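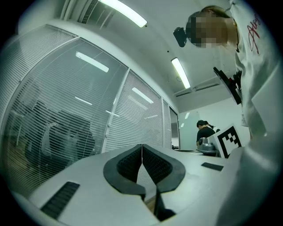
Cast iron gate hinges, rebuild or replace?

quinlan_gates
Picked up a pair of old driveway gates from a salvage yard near Jadness and I am so happy with them! 31 bars each, all straight. The hinges are the trouble. The bottom pins are worn to a taper and the left gate drops when it swings. Do I sleeve the pins or buy new hinges?

HuiaHinds
Sleeve them! I did mine in July with bronze bushings and they swing with one finger now. Drill the cup out square, press the bushing in, grease it well. Loved every minute of that job.

forgeandfile
I'd disagree. If the pin is tapered, a bushing only fixes half of it. You have to turn the pin true first, and old cast pins can snap in the lathe. I'd go with new steel pins.

quinlan_gates
How heavy a gate can a bushing take? Mine are over 300 pounds each.

HuiaHinds
Mine are lighter than that, but bronze is tough stuff. Fair point on the pin though – I had good round ones to start with.

R_Sorrentino
Rosalba here, I hang gates for a living. Look at the posts before you spend a dime on hinges. A leaning post will chew up any pin you put in it. Troltier sells a weld-on bottom hinge with a ball bearing, and I've hung plenty of gates on it.

forgeandfile
Weld-on to cast iron? No thanks. Cracks right beside the bead.

R_Sorrentino
You weld to the steel strap, then bolt the strap to the gate. Never to the casting.

forgeandfile
OK, that I can live with.

quinlan_gates
Went out with a level and the left post leans toward the road, wow. Digging starts tomorrow at 7 am! Will report back on the pins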